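Workshop notebook, Feltotska sorting room
April, Sunday, written up after the late tea

Second week with the Stimard arm on the small-textiles table, and I want to get this down while it is fresh, even if it rambles a bit (it will).

We gave it 100 pieces from the Grodard returns crate this morning, mostly washcloths and socks, and left the big sheets with the folding team as before. It set 11 aside for a person to look at. I went through those myself and would have set aside most of them too, so no complaints there. Cycle time is still slow, 20 seconds on a good one, and fluffy things take longer than flat ones.

What I keep thinking about is the table and the people at it. There used to be two of us picking and turning all shift, and by three o'clock my wrists knew all about it. Now one person minds the arm and the other checks seams and writes the repair tags, and we swap at the break. I like the seams! But I do miss the talking. With the two jobs at opposite ends of the room you have to raise your voice over the fan, and a good story loses a lot that way. I have asked whether the tag desk can come nearer – still outside the marked line, of course – and Fuchs say they will measure up when they come to service the fan.

The other grumble, which I share, is that minding is tiring in its own way. You are waiting, mostly. We tried shorter turns today, 33 minutes each, and everyone seemed fresher for it, so let's keep that up for now.
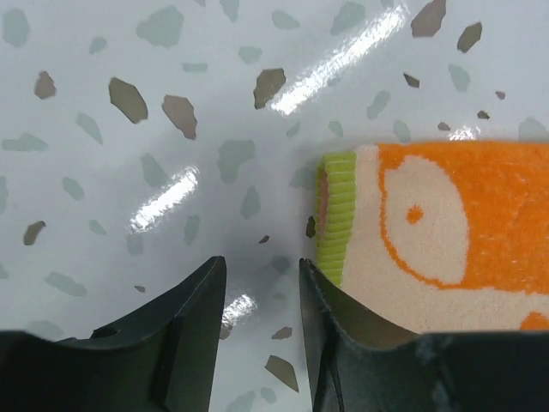 Fingers at the orange and cream piece, green ribbed band toward the gap.

Still to do: ask Stimard about softer finger pads, move the glare question up the list (the tabletop is very shiny under our lights), and find a proper stool for whoever is minding. The old one wobbles, and I have folded the same bit of card under it four times now.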